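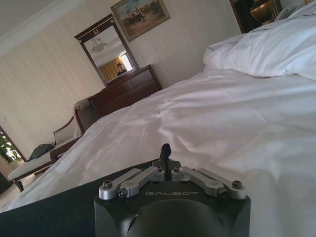
The robot's gripper beside a rumpled duvet in a guest bedroom at the Wumora. Photo: Kamil Skála

Hotel's newest room attendant is still learning to fold

May 30, 2025

The Wumora hotel has 140 rooms, a housekeeping crew that would like its knees back, and now a two-armed robot that is being taught to handle fabric at the pace of somebody defusing a bomb.

The machine started on the second floor this spring under a trial run by Plallness, a service automation firm that works with mid-sized hotels. Its duties so far are modest. It straightens bedding, lays out cloths and folds them, and after each attempt it waits while someone decides whether a guest would notice the difference.

That someone is usually Modupe Odukoya, head of housekeeping, who has trained new hires for most of her career and says this one takes criticism well.

"It never tells me that's how they did it at the last place," Odukoya said. "It also can't tell when a corner looks wrong. It'll leave you a terrible corner and go on to the next thing, very calm."

A person on Odukoya's crew makes up a bed and is out the door before the robot has settled on where the edge of a towel might be. Hotel management says speed was never the point of the first phase, a position that housekeepers running behind on checkout mornings have asked to borrow.

What has changed is who does what. Five attendants now rotate through shifts as what the payroll system calls "automation leads." The job pays a little more per hour and involves less bending. It also comes with a tablet form to fill in after every task, with a drop-down menu for things that went wrong. The menu recently got a second page.

Heriberto Mosquera was among the first to sign up. His back has improved, he said, and his typing hasn't.

"I used to finish a shift and feel it in my shoulders," Mosquera said. "Now I finish and I've got opinions about software." 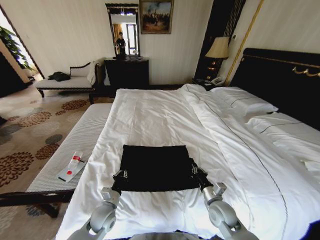 Cloth work on the bed: each gripper has hold of a front corner. Photo: Kamil Skála

Flat, dark cloths have become the regular practice piece. They show up well against white bedding, according to Teodor Sadowski, who manages the project for Plallness, and they wrinkle less than the hotel's pillowcases. Fitted sheets are on the schedule for July. Sadowski described them as "a separate conversation."

So far the log holds 900 folding attempts, of which 700 were marked acceptable. Odukoya does the marking. Attendants who have worked under her consider that a generous score and would like to know where it was when they were new.

Not everyone is charmed. Tamunoemi Usman, who represents housekeeping staff in talks with the hotel's owner, Akpan, wants a written promise that hours won't be cut when the trial ends. Akpan has said no positions are at risk and that it expects to move people to "guest-facing work." Usman has asked for that phrase to be defined – and for the extra pay to outlast the trial.

"If you're teaching the thing your job, you're a teacher," Usman said. "Pay people like teachers. Well, better than that."

The two sides meet again in July, the same month as the fitted sheets. Braltora, a sister hotel also owned by Akpan, will decide after that whether it wants a robot too. Its housekeeping staff visited the Wumora earlier this spring, watched a single cloth being folded from start to finish, and went to lunch.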